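Osness Library Opens Its Doors Late, and the Town Shows Up

OSNESS – The line stretched past the bakery and halfway to the post office on opening night, and it kept growing! The Osness Public Library has begun staying open until 11 p.m. through November, and the first late evening drew 800 visitors to a building that usually goes dark at six.

There was live fiddle music in the reading room, a soup table by the front desk and a story hour for adults that ran well over its time (no one seemed to mind). The library signed up 64 new cardholders before closing, including a retired bus driver who had lived across the street for 51 years and had never been inside.

"I was hoping for a decent crowd and a few new faces," said head librarian Gudrun Fröhlich, still holding a stack of returned paperbacks. "We ran out of soup before eight. Next time we make twice as much, and maybe three times the bread."
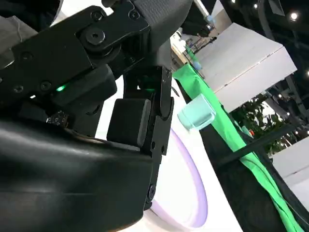 A small green light glows among black metal plates and screws.

Borrowing was brisk as well. Visitors checked out 1,912 items over the evening, with cookbooks, mysteries and picture books leading the way. The local history shelf was nearly bare by the end, thanks to a lively talk on the old Tradholm ferry and the families who worked it.

The late hours grew out of a suggestion slip left by a night nurse who could never get to the library before it closed. The town council agreed to pay for the extra staff time this fall and will look at the numbers before deciding on spring.

More good evenings are coming. The next one brings a chess night upstairs and a sing-along with the Sarantis Street choir, plus a table where anyone can learn to mend a torn page. Admission is free, children are welcome with an adult, and the side entrance on Mill Lane will be open for strollers and wheelchairs.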